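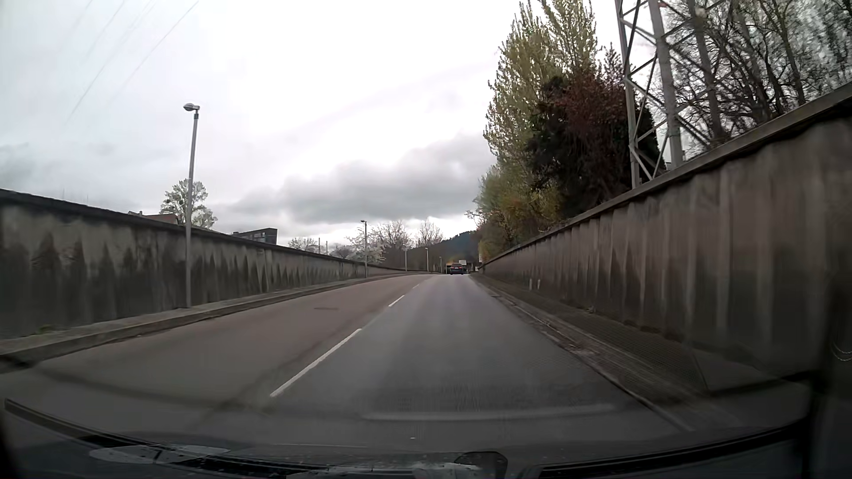
April, bench notes, started after lunch

Areeba Rajput wants a straight answer for the Lashari people by the end of the month: can the machine do the chores or can't it. I have been putting off writing one down. Every time I try, somebody brings up cars. They drive themselves now, goes the argument, so how hard can a tea towel be. Well, look at what a car gets on a decent day. Concrete wall up one side, concrete wall up the other, a kerb at the foot of each, white dashes down the middle and one other car, far off, going over the crest. The left-hand wall is stained to blazes and it doesn't matter a bit. Staying between the walls is the whole job on a stretch like that. My tea towel has no kerb. Put it down twice and it's two different tea towels.

I'd add the flat dark patch in the left lane as the one item of interest. Cover, repair, whatever it is, a car has to decide it's flat and carry on. We have the same question on the bench forty times a shift, except ours is "is that a shadow or a sock", and the Lorov arm gets it wrong in both directions. It will try to pick up a shadow with real determination.

Where we've got to, then, chore by chore.

Towels. Vosivon (the new build, the one with the grasp planner that sulks) finds a corner most times if the towel is dropped from low down. From basket height it comes down in a lump and the arm goes for whichever fold sticks up highest, lifts it, and presents it to the camera like a waiter with the wrong wine. Then it shakes. The shake was my idea and I regret it. It does sometimes free a corner. It also cleared the bench of a mug.

Sorting metalwork. Better. Hex bolts into one tray, washers into the other, anything odd to the reject tin. Long run finished overnight: 2,362 parts, and 11 in the wrong tray. All 11 were washers stuck to each other with oil, so they'd gone in as "odd" and I can't say I blame it. Sirkwood would take that today for the shop floor if we could stop it pausing between picks. It holds still with the jaws open for long enough that people walking past think it has crashed, and twice somebody has kindly restarted it in the middle of a run. I have put a sign up. The sign has fallen off.

Wiping down. Passes if you count area covered. Fails if you look at the bench. It wipes a beautiful even pattern over everything including the dried glue, at one pressure, and leaves the glue exactly where it was. Areeba's note from the morning says "polishes dirt", which I'm stealing for the report. We do have a force reading at the wrist, so there's no excuse beyond time. To try: stop when drag goes up, go back over the same spot, give up after a few goes and flag it. A person would use a thumbnail. We don't have a thumbnail. (Ask about the spare scraper blades, the plastic ones.)

Dishwasher. Plates in, yes. Bowls in, yes, if nobody minds them facing the wrong way. Cutlery, no. Emptying it is worse than filling, which surprised me, though my mother could have said so. The cupboard is somebody else's idea of where things go and the machine hasn't been introduced. We spent most of a session teaching it the shelf, then someone made tea and the shelf was different.

And there's my trouble with the road comparison. Whoever laid those dashes wanted them read. They get smaller and smaller up to the crest and you still know what they mean. Lamps stand along the left, each in line with the last. Whole thing is laid out for something travelling along it. A kitchen is laid out by four people who don't talk to each other. Could we paint lines in the kitchen? We more or less did, in the first month, with tape round the mat and coloured dots on the drawer handles. Scores went up a treat. Then the Lashari lot asked whether their customers would also be issued with dots.

To be fair to the car people, I've only looked at an easy stretch. Even there the road bends at the far end, past the crest, and you can't tell from back here what it does next. They have to cope with that at speed. We can stop the arm in mid-air and have a biscuit. I don't think we make enough of it. Nearly everything we do is allowed to be slow, and I've been tuning for speed since winter because it looks better when visitors come round. Slowing the approach by half this morning did more for the towel than anything in the last build. It now takes long enough to fold one that you could iron it first.

Time, while I'm on it. One towel, start to folded, 900 seconds at the new slow setting. Yes, seconds. I have checked the log and it includes the shaking. I fold one in 5 and I'm told I do it badly.

Draft of what I'll tell Areeba, to be made politer:

Shop floor: yes for the bolts and washers, with a degreasing step in front and a person in the building. Not yet for wiping.
Household: it will load plates. It will fold a towel if you leave it alone for the length of a television programme. It should be kept away from mugs.
Anything where the owner moves things about between goes: no.

She'll say this reads like a school report. Could do better, easily distracted, kind to washers.

Jobs for next session
Turn the shake amplitude down. Turn it off, if I'm feeling brave.
Degrease a batch of washers and rerun the sort overnight, same trays, same lamp.
Put the sign back up with screws.
Towel drops from basket height only. No more cheating from low down, me included.
Find out who has the good tape.

Later, teatime. Ran the towel once more with the shake off and the slow approach on. Found a corner first go, lifted it clean, found the second corner, and laid the towel across the bench with one edge hanging over the front. Then it wiped it.

Planner had the wrong task queued. My fault, I think. Leaving it for the morning.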